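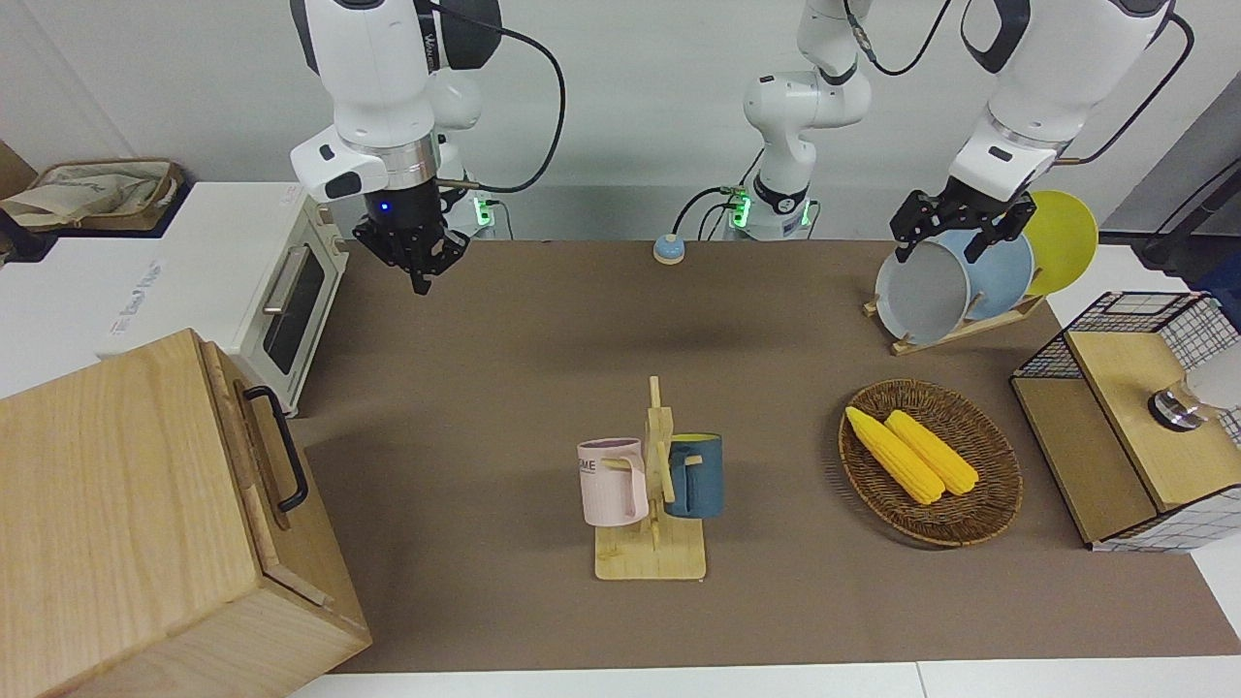 Can a machine do the washing up yet? (Well, the putting away. I'll come to the washing up.)

I've been asking this at every kitchen table and stockroom that would have me since March, and people keep wanting a yes or a no. I spent 90 minutes watching two-armed machines at the Idus workshop in Ermont, then went over to Stulside to see how a shop gets on with the same sort of thing. I worked in a hardware shop for years and I've dried a lot of plates, so I came with opinions! My notes go chore by chore, with a line or two each.

Plates in the rack
Grey at the front, pale blue behind, yellow at the back, and the left gripper on the rim of the grey one. Plates standing upright are kind to a robot — there's an edge to pinch. A stack lying flat in a cupboard is a much meaner test and I'd like to see more people try it.

Mugs on the tree
My favourite, probably because I'm bad at it myself. The pink one and the dark teal one are both hanging by their handles, on pegs that are short and don't leave much room for being nearly right. I'd call this one "some days".

Corn in the basket
Two cobs side by side in an oval wicker basket. Food is where I expected trouble and I came away more hopeful than I'd been on the train. Corn is a sensible shape, mind you. Ask me again when it's ripe tomatoes.

The toaster oven
A long handle across the top of the door is about as friendly as kitchen equipment gets. Opening it is one job and sliding something in without clouting the glass is quite another, and I'd want to see both done in one go before I let anything with a gripper near my tea.

Cupboards and knobs
Round metal knobs! I have them at home and even my fingers slip off them. If you're choosing a kitchen with a robot in mind (is anyone?), go for bar handles.

Folding
No. Tea towels, possibly, if you're patient and not fussy about corners. A fitted sheet beats me and it'll beat them too.

Stock on the shelf
Stulside has a Satti unit that fills one bay of tins in the shop. Their log had 962 tins tried and 917 put where they should be, which sounds splendid until you're the one picking up the rest. The staff still do the awkward stuff, the bags and the sachets and anything that sags.

Wiping down
Fine on a clear counter, slow on a real one. Everything has to be lifted up first and put back after, so you've got two chores hiding inside the one.

The actual washing up
Haven't seen it done in a way I'd trust with a wine glass. Suds hide everything.

So my answer is still "bits of it". I'd happily hand over a rack of plates tomorrow if somebody else did the glasses. Stulside have asked me back once the Satti has got through 2,000 tins, and I'll add what I see to this page.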